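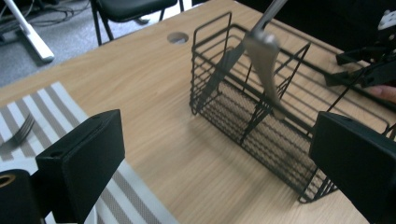
Citix音乐节门票今起开售 阵容仍只公布一半

主办方Irel文化昨晚宣布，Citix户外音乐节的门票今日上午起在官方网站发售，活动定于5月举行，为期4天，地点仍是城北的Tomaszewski公园。公告称这将是“历届规模最大的一次”。同样的说法，去年和前年的公告里也都出现过。

按照主办方的介绍，今年共设5个舞台，比上届多一个。新增的舞台取名Cutell，设在公园东侧的旧网球场，主打电子乐和实验音乐。至于这块场地能容纳多少观众、夜间音量如何控制，公告只字未提。附近居民去年曾就深夜噪音联名投诉，主办方当时答应重新调整音响朝向，后来有没有调整，外界至今没有看到任何说明。

票价方面，四日通票定为1102元，单日票价格要等完整阵容出来后才公布。换句话说，现在掏钱的人只能买通票，而且并不清楚自己想看的乐队会不会来。目前公布的演出名单上有12组艺人，其中相当一部分去年刚刚来过。主办方表示另一半名单“很快”揭晓，没有给出具体日期。去年用的也是“很快”，结果最后一批名字拖到开演前两周才贴出来，原定压轴的一支外国乐队则悄悄从海报上消失了。

公告里着墨最多的是所谓“早鸟优惠”。细看条款，优惠并不体现在票价上，早买的观众得到的是一只纪念手环和一张饮料券，饮料券限首日下午使用。通票一经售出不退不换，转让须通过官方平台，并收取手续费，费率“以页面显示为准”。本报截稿前，该页面尚未上线。

交通是另一个老问题。上届散场后，公园南门外的公交站排起长队，不少观众等了将近5个小时才离开。主办方这次说会“与有关部门密切沟通”，增开夜间接驳车，可是班次、路线和票价都没有列出。市公交公司客服在电话中答复，暂未接到相关的加车通知。

Irel文化还在公告中提到，音乐节每年为本市带来“可观的经济效益”，希望继续得到各方支持。效益究竟有多可观，公告没有给出数字，也没有说明是由谁测算的。公园周边的几家餐馆对此看法不一，有店家说那几天生意确实好些，也有店家说道路一封，熟客进不来，场内又自带餐饮摊位，算下来还不如平常的周末。

场地恢复的费用同样没有交代。去年活动结束后，公园中央草坪围挡养护了一个多月，晨练的市民只好绕行。围挡上当时写着“给您带来不便，敬请谅解”，落款处空着。

记者今早打开售票页面，排队提示一度显示“当前人数较多”，刷新之后又可以直接下单。主办方尚未公布首日销量。本报已就接驳车安排、噪音控制和退票条款向Irel文化发去书面询问，截至发稿未收到回复。

门票即日起在Citix官网发售，售完为止。园区每日中午开放入场，儿童票政策另行通知。

（2020年2月）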